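Community Help: Tenancy and Strata
Posted in December by Fivach Residents' Desk
7 comments

Repainting the common hallway: does the owners corporation need to approve the colour?

I am the owner of a ground floor unit in the Mindotora building. The hallway walls are badly marked and I have offered to have them repainted at my own cost. The managing agent, Chraibi, has advised that approval is required. I would be grateful for clarification before I engage a painter.

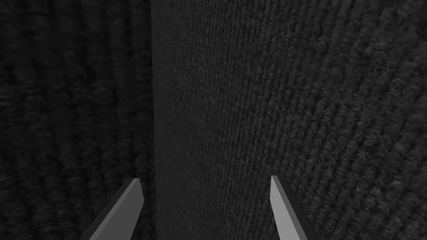 The quotation I hold is for $1000, including labour. A neighbour has asked for a paler colour than the present one.

Answer 1

Hallways are ordinarily common property. An individual owner may not alter them without written consent, even when that owner is paying. Please lodge your request with Chraibi and attach the quotation and a colour sample.
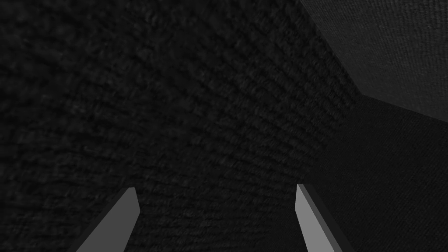 How long should the agent be given to reply?
Check the by-laws first. Ours allow 7 days for an acknowledgement, with the decision held over to the next meeting.
Shares: 2

Answer 2

We did ours with Dendik low-sheen and it was fine. Didn't ask anyone. It was only $200 for the paint.

Answer 3

The previous answer should not be relied upon. Where work proceeds without consent, the owner may be directed to restore the original finish. The following should be included in your request:

1. The colour name and the level of sheen.
2. The painter's licence and insurance details.
3. The proposed hours of work, and how residents will reach their doors during that time.

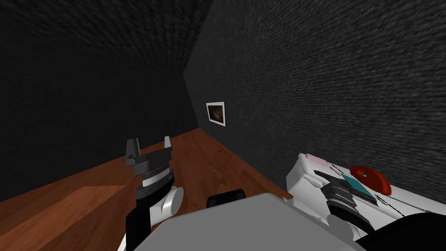 4. A statement of who will pay for later touch-ups. Our building sets aside $100 each year for this purpose.

Share this page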